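Trodel Bin Picking Set, student version

README, last change 15 Jan 2021

What is in this folder

Trodel is the semester project of the robotics club in Gostholm. We record a robot arm while it tries to take household things and toys out of one bin and put them in the bin behind it. The folder has the camera pictures, the label files and the short scripts we used to read them. It was made by students in their free hours, so please expect some rough places.

The set has 268 attempts. For 151 of them the label is "success", for 100 it is "fail", and the rest are marked "unclear". We use "unclear" when two of us looked at the recording and could not agree.

Folders

raw/ pictures as they came from the fixed camera, no cropping
labels/ one text file for each attempt
scripts/ reading and plotting, Python 3 only
lists/ object names, with the spelling we use in the labels

The script segers.py is named after the room where we work. It checks that every attempt in raw/ has a label file with the same number. Run it first after you copy the folder, because the copy to a USB stick failed for us two times and we lost the last attempts without seeing any error.

Label file

Each label file has four lines: attempt number, target object, result, and comment. The comment can be empty. The target is the object the student chose before the arm started to move, also if the gripper later took a different one. In that case the result is "fail" and the other object is written in the comment.

Object names are in small letters with a low line between words, for example hair_brush or toy_fish. In the older files you can still find "brush" alone. It means the same thing. I did not change these files so that they stay equal to the copy which we sent to the Nosach student meeting.

Known problems

Attempts 1 to 40 have the clock of the camera computer, which was late by one hour.

Shiny objects are difficult for the simple color script. The bin floor is also metallic and gives reflections, so the mask sometimes includes a part of the floor. Please do not trust the masks for small objects near the walls.

When the arm hangs over the bin it can hide one side of it. We keep these pictures in the set, but they are not good for counting objects.

The position of the bins changed a little between sessions. They are held by clamps, and after each change we measured again. The values are in labels/setup.txt.

Use

You can use everything for teaching and for your own student projects. If you find a wrong label, write the attempt number and your correction to Necati Tekin, who keeps the main copy.
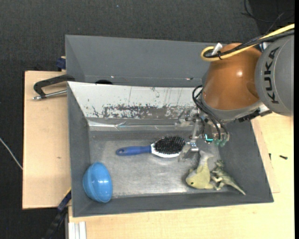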